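Potbridge workshop notebook
January, started 9.40 in the morning, finished after lunch

Folding on a soft surface, continued

Right, back to the bed. I did the whole of the last entry at the cutting table and came away very pleased with myself, and then Adoración Valcárcel read it and wrote in the margin "who has a cutting table at home?" Fair point! The booklet is meant for people who empty the basket onto the duvet and fold there until it's time to sleep, so that's how we're doing it from now on. Bed made up, duvet pulled flat over the top half, pillows pushed over to one side so there's elbow room.

First thing I noticed is that a mattress gives. On the table I smooth a T-shirt from the middle outwards and the creases go where I send them. On the bed my hand sinks in, the sheet under the shirt moves with it, and I get a new crease for every one I chase off. I wasted a good while on this before remembering how my aunt did it, which was to hold the shirt by the shoulders, give it one proper snap and let it come down flat on its own. Much better. Then only the sleeves want seeing to, and sleeves always want seeing to, they come down folded under themselves whatever I do.

Second thing, and I'd like this in the booklet in large letters: put the finished pile at the head end, beyond the collar of whatever is being folded. I started with it down by my hip and leaned on it, then sat on it, then knocked it on the floor reaching for the next thing. Up by the collar it's in sight, and each finished piece goes straight up and over in one movement. Biggest, softest thing at the bottom. Today that was the navy with the light blue stars, then the pink, then the floral on top. The floral is the thinnest and the most slippery of the lot and I wouldn't trust anything to stay put on it.

White T-shirt next. Face up, collar towards the pile. I know the Halász method starts face down and I did try it that way on the table, but on the bed I like seeing the neck label and the front at the same time, I can tell straight away whether the shoulders are level. More on that further down.

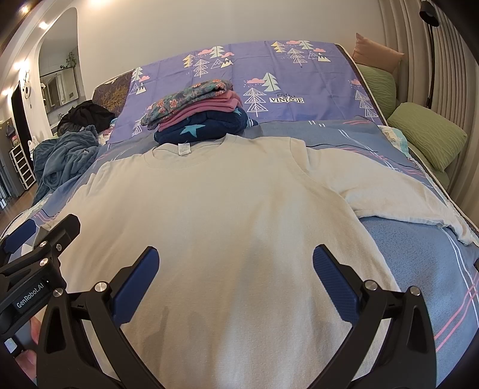 The drawer, or why 32 matters

Everything has to fit the Jarnberg chest, which is the one we keep coming back to. Six drawers, and the inside depth front to back on the small ones is 32 cm. I had been folding to the width of my own forearm like a sensible person and it came out too wide every time, so two rows of shirts wouldn't go in without one row riding up over the other. If the shirt is folded to just under half of that 32, both rows lie down and the drawer shuts without a shove.

I cut a piece of card to the width to practise with. On the table the card is marvellous. On the bed it's a nuisance: it bends, it slides off down the slope of the mattress, and twice I folded it inside the shirt and put it away. I've decided against a card in the booklet. What I do now is use the collar. On an ordinary grown-up T-shirt the fold line runs down from just outside the ribbing on each side, and whatever is left between those two lines is near enough right for the drawer. A child's shirt is narrower and won't need as much taken in.

Notes to self on the side folds:

Fold the first side in and STOP. Lay the sleeve back on itself before touching the other side. If I do both sides and then go hunting for the sleeves there's a lump under the arm that never goes.

Second side comes over to meet the first, overlapping a bit at the hem is fine, overlapping at the collar is not, it drags the neck out of round.

Hem up to just short of the collar, then in half again. On the bed I do the last fold in my hands, in the air, and press it against my front. Looks silly, works well.

Weights

I had the postal scales out for something else so I weighed a few bits, mostly because the fleecy things were behaving so differently from the cottons and I wanted to know if it was weight or just fluff. A plain cotton T-shirt from the box came to 212 g. The whole basket for the trial, everything in it, 3360 g. I then forgot to weigh the basket on its own so that second number is no good for anything except telling people how heavy it is to carry upstairs. Will do it again another time.

It's fluff, by the way. Fuzzy fabric won't hold a crease, there's too much spring in it, so it rolls where a cotton would fold. I've stopped fighting this. Let it roll, keep the roll fat and even, and put it at the bottom where the others can sit on it and calm it down. Adoración folds hers in thirds and then turns one end into the other like a pair of socks. I've tried to copy her and mine springs open on the way to the drawer. She says I'm too gentle.

Collars, since we keep arguing about them

The Halász people want the collar hidden inside the finished fold, so it doesn't get pulled at in the drawer. Adoración is for it. I'm against, at least for T-shirts, for the plain reason that I find my shirts by their necklines. Two pale T-shirts folded with the collar tucked away are the same parcel of cloth from above and I have to open both to see which has the good neck and which has gone wavy.

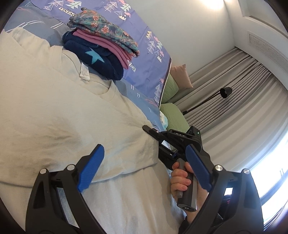 So my vote is collar out, facing the front of the drawer, and if the ribbing suffers a little from that then it suffers. We agreed to give both in the booklet and let people choose. She'll write hers up, I'll write mine, and we'll each be scrupulously polite about the other one.

One place where she has completely won me over is the order of work. I've always folded in whatever order things came out of the basket. She sorts first, all the tops, all the bottoms, all the small things, and only then folds. I thought it was double handling. I did half the basket my way and half hers and mine was slower, and more annoying, and I ended up with a sock left over in the middle of a stack of jumpers.

Fabric softener question

Somebody wrote in to ask whether softener makes a difference to folding. I have the bottle of Femine that was left in the cupboard and I've put one load through with and one without, but I didn't mark which was which when they came off the line and now I can't say. My fingers think the slippier pile is the one with. That isn't a result. Next time, a safety pin in every hem of one load before it goes anywhere near the machine.

Still to do

Try the same T-shirt on a bed with a plain fitted sheet. A striped one is a great help, I was lining hems up with the stripes before I noticed I was doing it, and I want to know how wonky I get without.

Long sleeves. Haven't touched them. Dreading them.

Ask Adoración for her thirds fold slowly, with the fuzzy thing, and write down each move as she does it, because I lose it every time at the turning-in.

Find out whether the bottom drawer of the Jarnberg is deeper than the others or just feels it. Tape measure is in the pocket of my other cardigan.

Put the pillows back.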